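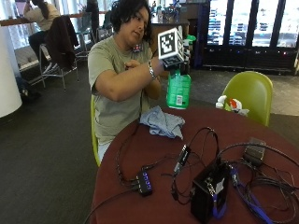

Moving house notes, workshop book, 2023-08-09

Right, I promised everyone at the bench I'd write up the flat business in the shared book, partly so Huguette stops asking me over tea and partly so that whoever moves out to Prernstead next doesn't do it the way we did. Skip to the shelving bit if you only want the measurements.

Beds first

We slept on the floor for nine nights. I know, I know. The plan was to have a bed delivered by Matubbar on the day we got the keys, and I'd ordered it back in May, very pleased with myself. What I hadn't spotted was that the delivery slot is only held if you ring them a week before and confirm it. There's an email that says so, in grey letters under the receipt. I didn't ring, the slot went to someone else, and the next one was a fortnight off.

So on the ninth day I took the train back to town, went to their collection point with a hired van (22 for the half day, plus fuel, cheaper than I expected) and brought the thing home myself. They took the delivery charge off without any fuss once I'd found the right desk. The right desk is upstairs, past the rugs. The one downstairs that says Collections is for returns. Don't ask me.

The slats come in a separate box from the frame! Check you have both before you drive off. I did check, but only because the man in front of me was back for his.

The lift

It's tiny. The box with the headboard went in on the diagonal with the doors just brushing it, and the mattress didn't go in at all, so up the stairs it went, four floors, with a rest on each landing. The neighbour on the second floor came out and held the door and told us about her hip. If you're buying a mattress for a building like ours, get one that comes rolled. I'd thought rolled ones were rubbish but my brother has had his for years and it's fine.

Shelving (the bit some of you wanted)

The alcove beside the chimney breast is 742 mm wide at the bottom. It is not 742 mm wide at the top, where I lose a good bit because the wall leans in. I measured at knee height like an idiot, had the boards cut at the Clukine trade counter, and then stood there with a shelf that would go in at the bottom and nowhere else.

Things I did after that, in order:

Measured every shelf position separately, back and front. Wrote each pair of numbers on masking tape and stuck the tape on the wall at that height.

Planed the boards down one at a time to match the tape. Slow, and I filled the bath with shavings because it was the only place I could clamp anything.

Fixed battens on three sides, long screws into the brick, and let the boards sit on top loose. I quite like them loose. You can lift one out to paint it.

The brick is soft and crumbly near the chimney and two of the plugs just spun. I went up a size and packed the hole, and they've held so far with paperbacks on. I haven't dared put the cookery books up there yet. Anyone got a view on resin for this? I've only ever used it outdoors.

Depth is 200 mm, and I'd go deeper next time. Big box files stick out and it annoys me every time I walk past.

Kitchen

The old tenants took the kitchen with them. I mean all of it, sink included, which is apparently quite normal in that street and which I'd have known if I'd read the inventory properly. We had a tap coming out of the wall and a bucket under it for most of a week. I washed up in the shower tray!

We ended up with a secondhand run from a Surinel showroom that was changing its display. The base units are solid enough, the doors are a sort of porridge colour that I've decided to like. One unit is 1000 mm and the rest are odd sizes, so there's a gap at the end where the bin lives. The worktop was already cut for a hob in the wrong place, so I turned it end for end and the hole landed nearly where we wanted it. Bit of filing and it was there.

Sink took two goes. First time I forgot the sealing strip and only noticed when I reached under for the washing-up liquid. Second time, strip on, clips tightened a little at a time going round, and left overnight.

Still to do

Curtains in the front room. At the moment it's a sheet and some bulldog clips. Huguette Hawthorne has offered me her old ones but they're floor length and our windows stop at the radiator, so somebody will have to hem them, and I suspect it's me.

Hall light: the fitting is just bare wires in a connector block, so I'm getting the electrician back for that and not touching it.

A table. We're eating off an ironing board set low. I've seen a folding one I like, but I want to sit at it first, and the shop only has it on show at their other branch.

Also whoever has my long spirit level, the one with the chipped end, could I have it back by the weekend please. I need it for the coat rail.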